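Trays, or how I stopped losing tiny bits of everything

I have a drawer. You probably have one too, the one where you chuck every small thing that came off something else and might be important one day. Mine had got to the point where it wouldn't shut without a shove from the hip, and last week I finally tipped the whole lot out on the kitchen floor and sat down in the middle of it with a mug of tea. In July, with the back door open and next door's radio going. Could have been worse!

The thing that set me off was a little clip from the old garden lamp. I knew I had it. I'd seen it at Easter, I'd said out loud "oh, that's where that is", and then of course I put it back in the drawer and it sank. I spent most of an evening looking for it, found two dead batteries and a key that fits nothing, and went to bed cross.

So. Trays.

I'd been grumbling about all this to Dinesh Menon, who I used to share a workbench with and who mends more or less anything you put in front of him, and he said he never puts a small part down on a bare table. It goes in a tray or it stays in his hand. I thought that was a bit much (it's a table, things stay on tables) but then I remembered the spring from the Galbraith clock, which went off the edge and hasn't been seen since, and I kept my mouth shut.

What you want is a shallow one. I started with a deep plastic tub and it was hopeless, I was forever fishing about in the corners with one finger and knocking the very thing I was after underneath something else. A shallow tray with a bit of a rim is miles better. The rim stops things rolling away, and you can see the lot without leaning over it. Rounded corners are good as well -- crumbs and fluff don't get wedged in, and you can wipe round with a damp cloth in one go.

Plain colours only, please. I bought a patterned one first, all leaves and little birds, lovely for biscuits, and I could not find a single washer on it. Blue does me nicely for pale or see-through bits, and I've got an old white Vornmont one from a fridge for the dark screws. Anything clear is a menace whatever you do. I've picked up a see-through cap, put it down again and lost it while I was still looking at it.

My one proper rule is one job, one tray. If I'm halfway through mending the lamp and the doorbell wants doing, the doorbell gets its own tray, even if there's only one miserable piece to go in it. It looks daft, a whole tray for something the size of a peanut, but I have learnt the hard way what happens when two jobs share. You end up with 5 screws left over and no idea whose they are.

Underneath, I like something with a bit of padding. I do most of my fiddling on the old folding table with a blanket over it, and dropped things just land with a thud where they fell. On the kitchen worktop they ping off towards the cooker. The only trouble with a soft top is any sort of join or fold, where tiny parts love to slide in and hide, so I put the tray right across it and then there's nowhere for them to go.

As for the drawer, it's down to one layer now. I threw out 8 chargers for phones I don't own, plus a Pulomex remote with no back on it, and I kept the Vonach fuse box labels for no good reason at all. The rest has gone into small jars with a strip of masking tape on each. I did start writing long careful labels and gave that up by the third jar, so one of them just says "bits, brown". I know what I mean.

The lamp clip was in my coat pocket, by the way. It has been back on the lamp since teatime yesterday, and the lamp leans slightly, but it leant before.
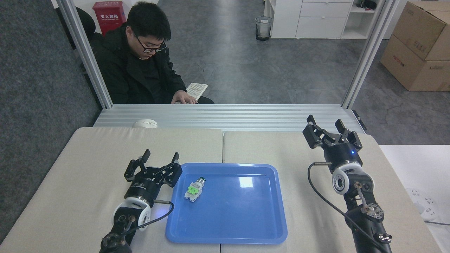 Can you use an ordinary baking tray for small parts?
An old one is fine as long as it's clean and sits flat, though dark non-stick ones make black screws very hard to see.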